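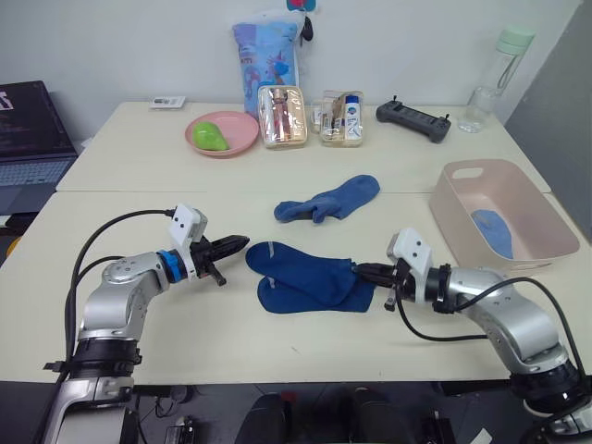

## Speaker notes: Shared laundry rooms in mid-size apartment buildings

Presented by Corinne Doucet, Resident Services, Pillen Housing

### Opening

Thank the hosts. State that the talk will run in two parts, with questions held until the end.

The Draster Street property has 126 apartments and one laundry room on the ground floor. When Pillen Housing took over management, the room drew more written complaints than parking. Tonight's talk covers what was changed and what remains open.

### Part one: Hours and access

- Under the former rules the room closed at 7 p.m. Residents who worked day shifts were left with weekends only.
- Closing time is now 10 p.m. Quiet hours in the apartments above the room are unchanged.
- Entry is by the same key fob used at the front door. Lost fobs are replaced at the front office on proof of residence.
- Read the posted notice aloud. It is short, and several attendees have asked for the exact wording: "Finished loads may be moved to the folding table after ten minutes. Please handle your neighbor's clothing with care."

Pause. This rule was the most disputed of all. Residents objected to strangers touching their clothing, and the objection was reasonable. The compromise was a set of lidded bins, labeled by floor.

### Part two: Unclaimed items

- Single socks make up most of what is left behind. They are kept until the last day of the month.
- Larger items, such as towels and bedding, are held at the front office and logged by date.
- In December the holding period is extended, as many residents travel.
- Anything still unclaimed goes to the textile drop-off on Reddy Avenue.

Mention the survey only briefly. It went to residents at all Pillen properties and brought 552 replies. The full tables are in the handout, page 7. Do not read them out.

### Open matters

Card payment has been requested at two properties and no decision has been made. If asked about machine replacement, refer the question to the facilities office.

Handouts are on the chair by the door. Collect the sign-in sheet before leaving.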